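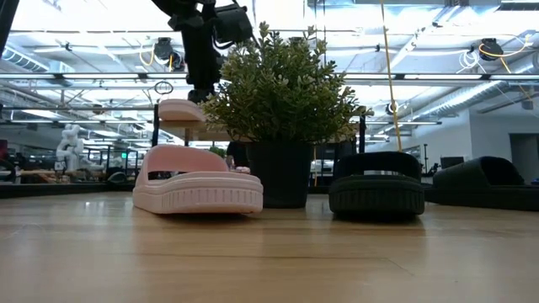

Pink and black slide sandals with a potted plant on a wooden tabletop.

A slide is a backless, open-toed sandal held on by a single wide strap across the foot. It has no laces or buckle in its simplest form and is worn indoors, at the pool or for short trips outside. In Australia the word is used alongside "scuffs", a name more often given to soft slippers.

Thick-soled slides are usually moulded in one piece from foam, with grooves or ridges along the edge of the sole. Colours range from black and grey to pale pink.

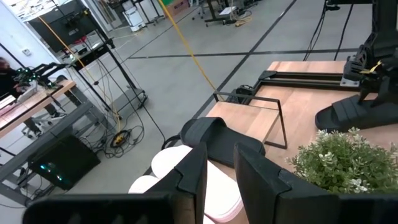
Storage

Slides are commonly kept near the door on a low rack or open shelf, in pairs with the toes facing the same way. The Hellalham rack, a wire stand with a timber board, is 80 centimetres wide and 30 deep; the narrower Jimmont model holds fewer pairs — generally one household member's footwear. Foam soles can shrink or warp in strong heat and are best kept out of direct sun.

See also: Thong (footwear), Shoe rack, Slipper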